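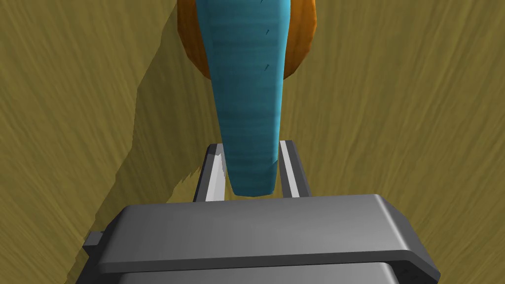

Cluma Folding Clothes Airer, Wide

Category: Home > Laundry > Airers & Racks

Back in stock, finally. Same airer as last year, new feet. The old ones marked vinyl floors, these don't.

Opens to a full wing shape or just one side if you're short on room. Folds flat, goes behind a door. Coated steel rails, plastic end caps. Holds a full family wash, sheets included — fold the sheets in half first or they drag.

Sizes
Wide (this one)
Narrow, coming in November

Max load 100 socks, no, kidding. See the label on the leg and spread the heavy stuff out. Wet jeans all on one wing will tip it. Jeans in the middle.

Spare end caps: part 229, bag of four. Spare feet: part 310. Both fit the older Cluma airers too, but not the Stomar ones, we get asked this a lot.
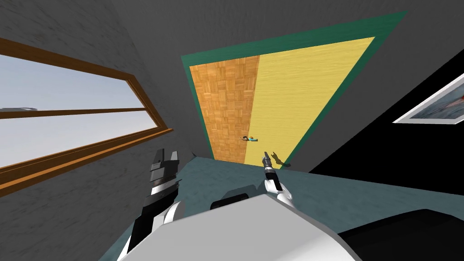
Putting it together takes a couple minutes. Legs click out first, then the wings. If a wing wont lock, the leg on that side isn't all the way open. Push it til it clicks.

Dont use outside in wind. Wipe the rails now and then, hard water leaves a white line that comes off on dark shirts.

Shipping from our Trindton store, orders in by noon on Thu 27 June go out same day. After that we're closed for stock count and back the Monday. Pickup is fine, ring the bell at the side door and ask for Dilek Saraç or Wim Coppens.

Returns in original box please — the bag on its own gets crushed.

Item no. 475

Contact us | Shipping & Returns | © Jatoi Home Supply, Trindton | Back to top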